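Murkosura Glacier Survey Adds a Second Season of Ice Thickness Readings

The small team that has been keeping watch over the Murkosura glacier has come back with another full season of measurements, and for anyone who likes to follow the slow and stubborn life of mountain ice (we know there are plenty of you out there!), there is a good deal to chew on. The survey took in 40 spots between the upper basin and the snout, and at 17 of them the ice was thinner than it had been the year before, most noticeably on the lower tongue, where the surface is dark with grit and soaks up the summer sun.

Higher up, the picture is a gentler one. The snow stakes near the Trisness saddle, which stands at 3,845 feet, held their winter cover well into the melt season, and the readings there barely moved from one year to the next.

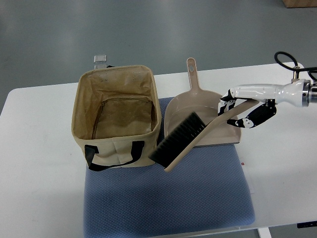

How does the team measure the thickness of the ice?

They pull a radar unit across the surface on a sled, and it sends radio pulses down through the glacier. The pulses bounce back off the bedrock, and the time they take to return tells the team how deep the ice is at that spot.

All of the readings have gone into Plekix, the survey's open data archive, where teachers and hikers and the merely curious are welcome to poke around in them for as long as they please. The meltwater gauge on the Ngô stream, down below the snout, will keep running through the winter, and the next round of radar work is set to begin in February, weather permitting, with 11 new spots added along the eastern edge, where the old maps have never been much help.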